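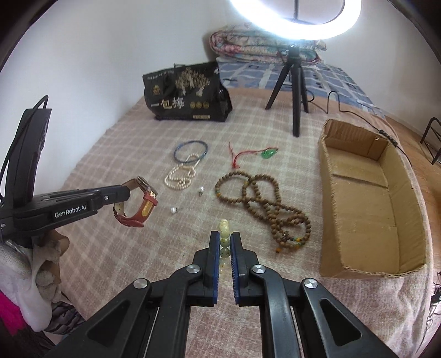
GRIPPERS IN THE SORTING ROOM: WHERE WE'VE GOT TO

Quick one from me as the van goes at four and I still have the November rota to do. Lots of you at the Sugden end have been asking what is going on upstairs at Sernonwood, so, in no order.

What it is. The Lililik trial. Job is jewellery and small bits, picked up one at a time and put in a tray. Beads, pendants, bangles, watches. Same work we do by hand when a house clearance comes in, only now done with a pair of hand-held grippers, so that the arms Fostus are building can learn it from us. People hold the grippers. The arms come later, if they come.

Why jewellery. Because it's horrible. Necklaces slump, cords tangle, a loose pearl goes wherever it likes. Watches are the easy ones, you get hold of the body and leave the strap alone. Long strings of wooden beads are the worst, everyone says so. Pick up one loop and the rest comes with it.

Why a bed and not a bench. Half our clearance work starts on a bed in somebody's spare room, and Fostus wanted it like that, checked blanket and all. Leanne Gosling set it up and would like it known that the ring light is NOT for borrowing.

What changes. This is the bit people stop me about on the stairs. As agreed with Neville Stockdale:

Nobody's hours go down while the trial is on. Upstairs shifts are paid at the sorting rate plus the training top-up.

Shifts upstairs are 2 hours, then you swap. Your wrists will tell you why. Mircea Moldovan did a double the first week and couldn't open a jar that evening, so no doubles please, even if you're enjoying it.

Valuing stays with us. Grippers don't know jade from glass and there are no plans for them to. Gwendolyn Whitlock and her table carry on exactly as before, hallmarks, repairs, the lot.

If the arms do come they get the first sort only, the tip-it-out-and-separate-it part. What happens to the people on first sort now is the question, and I haven't got a full answer. Neville has said retraining on valuing and listing, with places for everyone who wants one. I've asked for that in writting. Will print it when I have it.

How far along. Fostus want 2,000 good pick-ups before they will even talk about stage two. A drop is fine, just carry on. A tangle you had to sort out with your fingers isn't, so tell Leanne and she'll mark it.

Things people have said. Naheed Jadoon: "It's like doing your buttons up with salad tongs, then on the third day it isn't." Mircea reckons he's slower at home now because he expects everything to have a blue pad on it. Gwendolyn thinks the whole thing is daft but has been up twice to look, and stayed for a brew the second time.

Still needed. Old costume jewellery, the more knotted the better. Odd earrings, broken strings, kids' bangles. Box by the downstairs sink. Nothing you want back. We've had 100 pieces in from the Sugden lot already, thank you, you have terrible taste.

Also needed: 2 more people for Saturday mornings. Names to Leanne, not me. Long nails are fine, loose sleeves are a pain as they catch the cords.

Open hour for questions is Saturday after the morning shift, upstairs. Neville will be there and so will somebody from Fostus, so bring the awkard ones. If you can't make it put a note through my door and I'll read it out without your name on.

Rota to follow once I've found it.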